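How to set up a trail camera survey for mid-sized mammals

Posted Sep 13, 2021 by the Trakstead field notes team

You don't need a large budget to find out which mammals use a patch of woods. Two or three trail cameras and a notebook will do for a small site. The steps below are the ones we used at Tullum in August.

Step 1. Get permission in writing from the landowner. Do this first.

Step 2. Print a map of the site and draw a grid over it. Our squares were 254 meters on a side. Give each square a letter and a number, and use the same labels on your memory cards.

Step 3. Pick a spot in each square near a game trail, stream crossing or fallen log. Stay off paths people use.

Step 4. Strap the camera to a tree at knee height and face it north if you can. Clear tall grass in front of it - moving stems set off the sensor and fill the card.

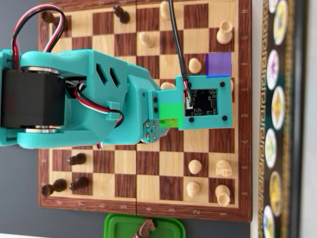 The board, with its rank numbers printed along the border.

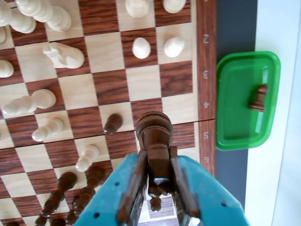
Step 5. Walk past the camera at the distance you expect an animal to pass, then check the test shots. Adjust the angle and repeat.

Step 6. Leave the cameras alone for at least three weeks. Frequent visits leave scent, and foxes and bobcats may change their route.

Step 7. Collect the cards and sort the photos by species. At Baidoo Creek we had 900 photos from one camera, and only 68 had an animal in them.

Step 8. Count visits, not photos. If the same species shows up again within 30 minutes, treat it as one visit.

Keep the blank photos until the count is finished. Small animals at night are easy to miss the first time through.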